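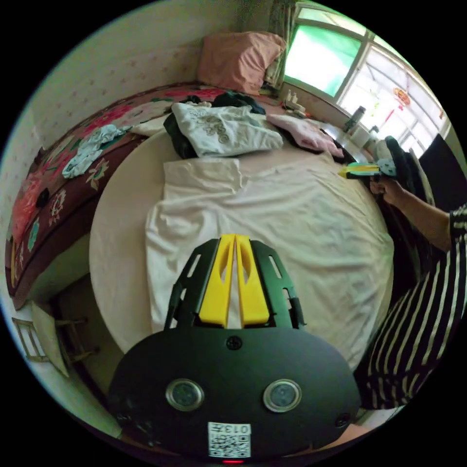 Folding on a round bed

We have had the round bed for two years and I still get questions about it, mostly from people who want to know where we buy sheets. I covered that in an earlier post, so I won't go through it again. This one is about laundry, which is the other thing the bed gets used for.

Our apartment in Lellwood has one table and it is too small to fold a shirt on. The bed is the only flat surface with any room. Clean clothes come upstairs, go in a heap toward the headboard, and I work through them from the near side. The heap this week had a white shirt with a gray and gold design, a pale pink thing that always ends up at the edge, and the usual dark stuff. There was also a white sheet, already folded once and badly.

A round bed is awkward for this in one way. With a rectangular bed you can line up a hem with the edge of the mattress and use it as a guide. Here the edge curves away from you, so anything you line up with it comes out crooked. I gave up on that early. Now I smooth the cover flat and line things up by eye, or against the last thing I folded.

The big shirts go first. I lay them face down, pull the sleeves out, and flatten the back with my palm, starting at the collar and moving toward the hem. Then one side goes in, the sleeve folds back along it, the other side does the same, and I fold up from the bottom in two turns. A shirt done this way is a little wider than the ones in stores, but it fits the shelf in the closet, which is a Truline unit that came with the apartment. The shelves are 14 inches deep and can't be moved.

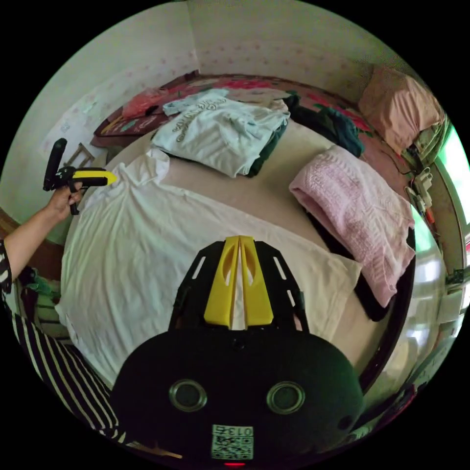
White shirt face down, blue T-shirt already folded at the back.

T-shirts I do faster. I fold them with the lettering on the outside so I can tell which one it is in the stack. They go on top of something dark if there is a dark piece ready, and I carry the two together. I used to sort by color before folding and stopped, as it added a step and the piles slid into each other anyway.

Sheets are the part I like least. A flat sheet for this bed is very large, and one person alone ends up with half of it on the floor. It goes much better if one corner is held up and the other side is kept tight while you bring the edges together. I fold it in half, then in half again the same way, until it is a long strip. After that it can go down on the bed and be folded from the short end.

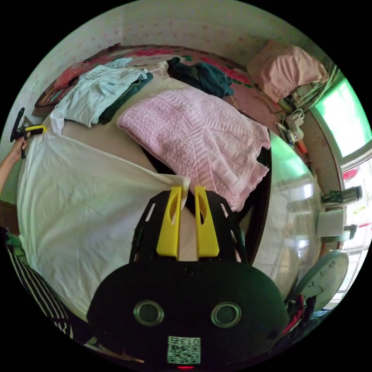
Once it is a strip the creases mostly take care of themselves. I don't iron sheets. I did for a few months at our old place in Plustthorpe, where there was a proper ironing board built into the wall, and I can't say I slept any differently.

The pink knitted blanket I leave for last. It has a textured pattern and a scalloped fringe, and if it gets folded tight the fringe comes out bent. So it gets one loose fold, then another, and stays on the bed until everything else has been put away. It came from Sachdeva, a small shop near the old place that sold yarn and a few finished pieces. I paid $65 for it and thought that was a lot. It has been washed on the delicate cycle more times than I expected it to survive, and the edges are still fine. I dry it flat on two towels.

I have thought about getting a folding table. The one I liked was too long to fit between the bed and the closet door – I measured with the door open and closed – and the shorter ones are no bigger than what we have. For now the bed works. The only rule is that everything has to be off it by evening, and most Thursdays it is.

Next post will be about the closet, including what I did with the top shelf. If anyone has found a good way to store flat sheets this size without giving them a whole shelf, please leave a comment.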